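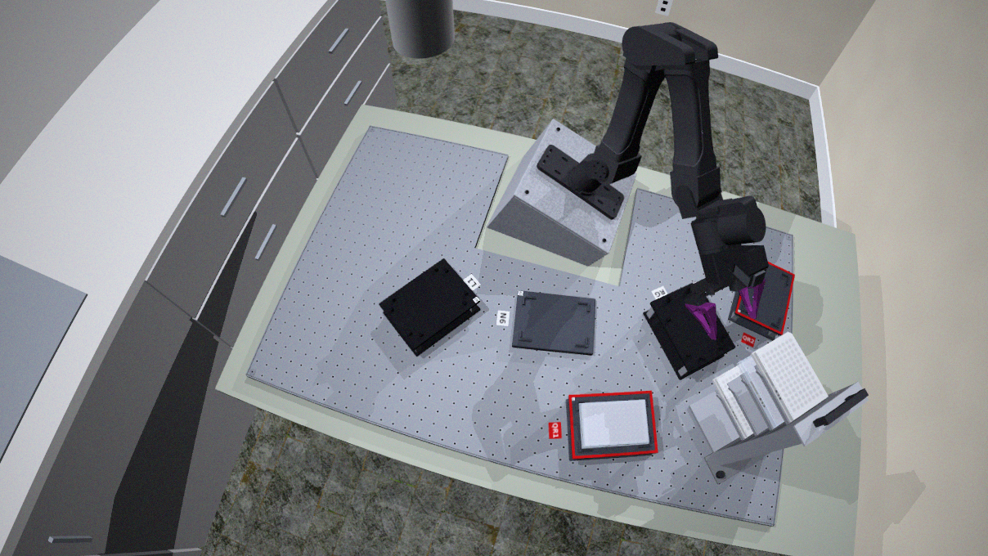 Ticket 574 — Ceketar workcell simulator, trial license
Opened by: Mayuree Phromma, Heltholm
Opened: Thursday, September 30, 2021
Status: Waiting on customer

Hello again, and thank you all for being so patient with me while we try out the Ceketar package! The trouble is with the plate pickup routine. When I start it from the saved layout, the planner thinks for around 20 seconds and then gives me "approach not reachable" for the rack. I have restarted the program 3 times and loaded the layout fresh — same message every time.

Reply from Wesix support:
Hi Mayuree, thanks for such a thorough note. Could you open the gripper view and check that the fingers loaded with the rest of the model? Please tell us which rack position you picked, too.

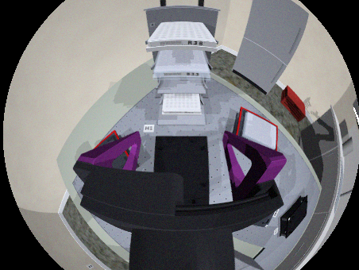

My rack position is 4, copied straight out of the Honkanen layout guide, and I haven't changed it. As for the gripper, both purple fingers are there, one at each end of the black body, so I don't believe the model is missing anything. I do wonder about the approach height, because I left that at whatever the installer gave me.

Reply from Wesix support:
That helps a lot. Please set the approach height back to "from layout," save, and run the routine again at slow speed. If the message returns, export the planner log and attach it to this ticket — we'd be glad to go through it with you.
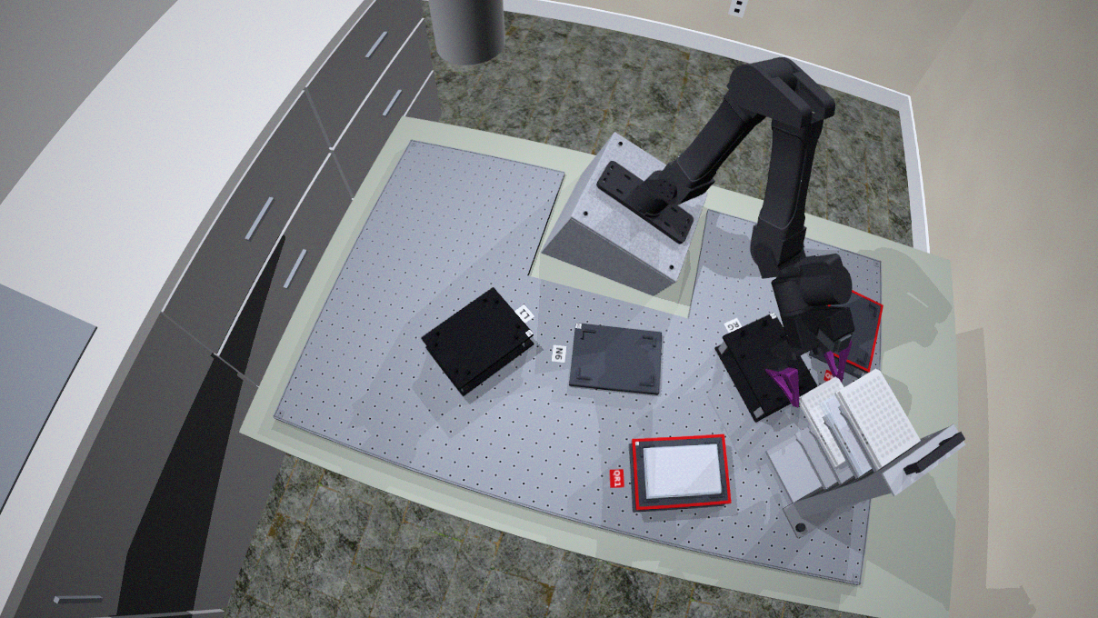

Overhead view, arm over the right side of the table, OR1 holder at lower middle.

Will do that after lunch and send the log either way. Thanks so much, Mayuree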